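Obst auf der Bettkante

Die größte freie Fläche in meiner Wohnung hat ein Kopfteil aus hellbraunem Holz

Der Küchentisch ist schon wieder voll. Post, ein Topf vom Vorabend, die Lampe, die seit Juni repariert werden soll — und mittendrin ich mit zwei schweren Taschen vom Markt in Mridha und keiner Ahnung, wohin damit. Also trage ich alles ins Schlafzimmer, Folie aufs Bett, Taschen auf, und dann wird ausgeräumt, bis ich endlich sehe, was ich da überhaupt gekauft habe.

Ich mache das seit Jahren so und habe lange niemandem davon erzählt. Lebensmittel auf dem Bett, das klingt nach Studentenbude und Krümeln im Kissen! Aber dann habe ich es hier im Heft in einem Nebensatz erwähnt, und es kamen Zuschriften, dass mir die Ohren klingelten. Eine Leserin sortiert auf dem Bett ihre Pilze. Ein Leser lässt dort Quitten nachreifen, in Reih und Glied, und schläft solange auf dem Sofa (das geht mir dann doch zu weit). Und ganz viele wollten wissen, was für eine Folie ich nehme.

Na gut. Meine ist rosa, dünn, durchscheinend, und sie knittert fürchterlich. Von der Rolle, gekauft bei Dimix am Bahnhof, wo man auch Schnürsenkel und Gießkannen bekommt. Ich schneide ein Stück ab, das den größten Teil der Matratze abdeckt, und streiche es glatt, so gut es eben geht. Es geht nicht besonders gut. Die Folie wirft sofort wieder Falten, und in den Falten sammelt sich alles, was klein ist, Stiele vor allem. Beim Abräumen nehme ich die vier Ecken zusammen, trage das Bündel auf den Balkon und schüttle es aus.

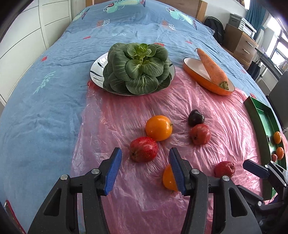

Was auf dem Bett anders läuft als auf dem Tisch, ist das Tempo. Am Tisch räume ich weg. Auf dem Bett schaue ich. Ich setze mich daneben auf den Boden, habe das Gemüse auf Augenhöhe und komme auf Ideen, die mir vor dem offenen Kühlschrank nie kommen würden. Der große grüne Kopf mit den breiten Blättern bekommt einen eigenen Platz und eigenes Geschirr, allein schon, damit ihm keiner auf die Blätter drückt. Für die Möhre reicht die ovale Schale mit dem orangefarbenen Rand, und ja, die habe ich passend zur Möhre ausgesucht. Da bin ich albern.

Überhaupt das Geschirr! Ich stelle immer gleich die Sachen dazu, in denen etwas später auf den Tisch kommt oder im Regal steht. Das spart einen Weg, und man merkt sofort, wenn man viel zu viel gekauft hat. In Ilunham, wo ich aufgewachsen bin, standen solche ovalen Schalen in jedem Haushalt, meistens mit einem Sprung, und meistens lagen Schlüssel drin. Ich habe Jahre gebraucht, bis ich eine ohne Sprung hatte. Schlüssel lagen trotzdem bald drin.

Der Bettbezug darunter ist übrigens blau, zerknittert und voller Dinosaurier. Einer trägt rote Kopfhörer. Ich bin eine erwachsene Frau mit einer Steuernummer, und ich mag diesen Dinosaurier sehr. Dazu kleine rote Herzen und hellgrüne Blattzweige, die zwischen echtem Grünzeug eine gewisse Verwirrung stiften — ich habe schon nach so einem Zweig gegriffen, um ihn in den Kompost zu werfen.

Mit dem Obst ist es komplizierter als mit dem Gemüse, denn Obst rollt. Eine Matratze hat Mulden, die man im Liegen nie bemerkt, und jede davon zieht eine Mandarine an. Anfangs habe ich Handtücher zu Würsten gerollt und als Bande ausgelegt. Inzwischen lasse ich es rollen und lege die runden Sachen dahin, wo sie sowieso hinwollen. Die Äpfel bleiben meistens vorn. Pflaumen sind tückisch, die verschwinden im Schatten von allem, was größer ist als sie, und tauchen erst beim Zusammenraffen der Folie wieder auf.

Ich habe mir angewöhnt, jedes Stück einmal in die Hand zu nehmen und zu drehen. Druckstellen spürt man eher, als dass man sie sieht, besonders bei Mandarinen, deren Schale von Natur aus lauter kleine Dellen hat. Aufkleber ziehe ich bei der Gelegenheit gleich ab. Mein Rekord liegt bei 11 Aufklebern an einem Nachmittag, alle auf dem Handrücken gesammelt, und damit bin ich dann an die Tür gegangen, als der Paketbote klingelte. 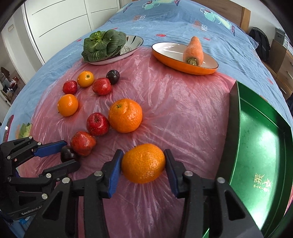 Foto: Leleck / Redaktionsarchiv

Sortiert wird bei mir nach Dringlichkeit. Was heute noch weg muss, kommt ans Fußende, was warten kann, ans Kopfteil. Das klingt streng, und ich halte mich ungefähr bis zur Hälfte daran. Dann fange ich an, nach Farben zu legen, das Orange zum Orange, die roten Äpfel auf einen Haufen, und plötzlich ist eine halbe Stunde vergangen und ich habe Hunger. Äpfel gehören später ohnehin getrennt von empfindlichem Gemüse gelagert, sie lassen es schneller welk werden. Auf dem Bett, für die kurze Zeit, dürfen sie nebeneinander liegen.

Zum Abtransport taugt ein Tablett, und da bin ich für Metall. Meines ist grün und glänzt, hat einen dunklen Rand und goldene chinesische Schriftzeichen auf der Innenseite, und solange ich es nicht brauche, steht es hochkant. Flach hingelegt wird es sofort zur Ablage, und dann liegt wieder Post darauf.

Auf unsere kleine Umfrage im Heft haben 2754 Leserinnen und Leser geantwortet, und mehr als 300 davon gaben an, ihre Einkäufe wenigstens manchmal auf dem Bett auszubreiten. Ich hatte mit mir und vielleicht dem Quittenmann gerechnet! Viele haben dazugeschrieben, wie sie es machen: auf Wachstuch, auf einer alten Duschmatte, auf Zeitung (bitte nicht, das färbt ab). Eine Zuschrift riet zu einem zweiten, ausgemusterten Laken unter der Folie, damit sie weniger rutscht. Habe ich probiert und bin zur Hälfte überzeugt. Rutschen tut sie weniger, dafür wandert jetzt das Laken.

Noch zwei Sachen, nach denen oft gefragt wurde. Erdige Kartoffeln bleiben bei mir im Flur, die kommen nie aufs Bett, Folie hin oder her. Und Beeren lasse ich in ihrer Schachtel, ein Fleck auf dem Kopfhörer-Dino hat mir gereicht, den habe ich erst nach der dritten Wäsche herausbekommen.

Heute Abend gibt es den grünen Kopf aus der Pfanne, mit Knoblauch und einem Spritzer Mandarine. Die Möhre raspele ich roh dazu. Vorher muss ich allerdings noch den Topf vom Küchentisch räumen.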